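Come Spend Your Nights With Us: Overnight Hosts Wanted at Herkwood
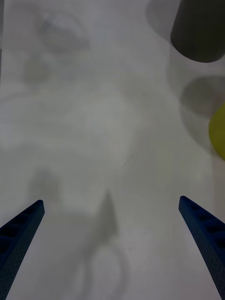
Blue grippers over a pale tabletop.

Hi, I'm Sharon Gachanja, and I run the winter shelter at Herkwood, the old school building on the Clillholm side of town. We open again this October and I need more overnight hosts!

We have 38 beds this season, up from last year, and every one of them will be wanted the first cold night (I've already had calls). A host shift goes from 8 p.m. to 7 a.m. You check guests in, hand out bedding, heat up soup, and mostly sit and talk with whoever can't sleep. I've learned more about baseball at 3 a.m. than I ever wanted to know.

You don't need experience. You do need to be 21 or older, okay with a background check, and able to do two nights a month through March. It's paid, $106 a shift, plus breakfast, and Vignesh Palaniappan makes very good eggs.

Training is one evening with me and Oduor Langat, who handles the day side and knows every housing form in the county. If you speak Spanish or Swahili, please say so, we'd love that. Dog people also welcome, we take guests with pets now.

To apply, stop by the front desk or send a note to Joyce Kaijage at the Herkwood office by October 11, 2026. A few lines about yourself is plenty, and tell her which nights you can't do.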